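Read the Skomano fault report on the Plimell laundry arm so you don't have to. 2,972 cycles logged and the summary calls 431 of them "grip anomalies." That's a dropped or snagged item more than one time in seven.
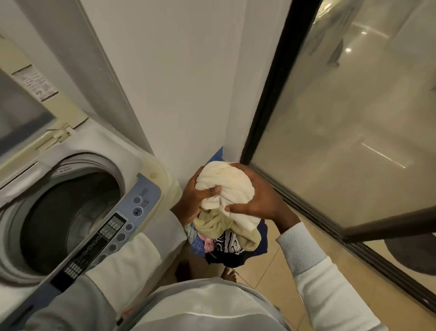

No. 431, p. 2

And yes, a mixed pile is hard. Tees, checked cloth, something balled up on top. So why was the arm sold as ready for one?

The part that bugs me is on the second page. A towel got twisted around the wrist joint, the force sensor read zero, and the arm kept pulling. Stop button took two presses. Two!

Nanna Riis at Skomano says the sensor was "within spec." Fine - then the spec is the problem. 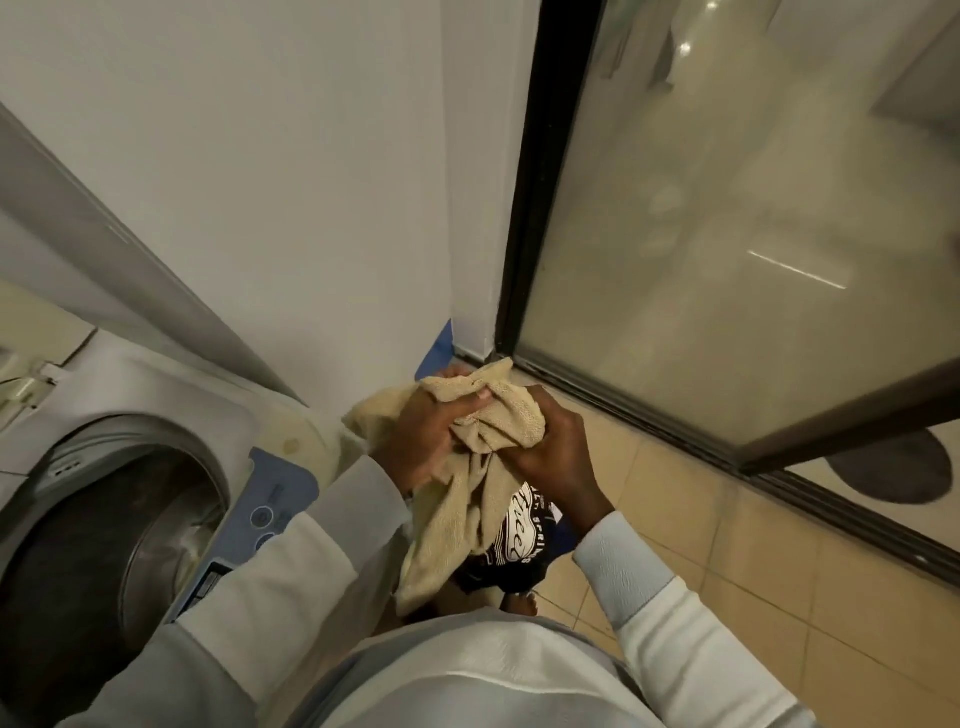
Twisting a towel by hand next to the washer.

Arsalan Kiani asked them for the raw force logs in January. Still waiting. They sent him a brochure.

They're promising a firmware fix. I'd like to see the stop circuit first - software doesn't help if the button doesn't cut power. If you run one of these, test yours with a towel in the gripper and tell me what you get.

Last updated 4:40 p.m.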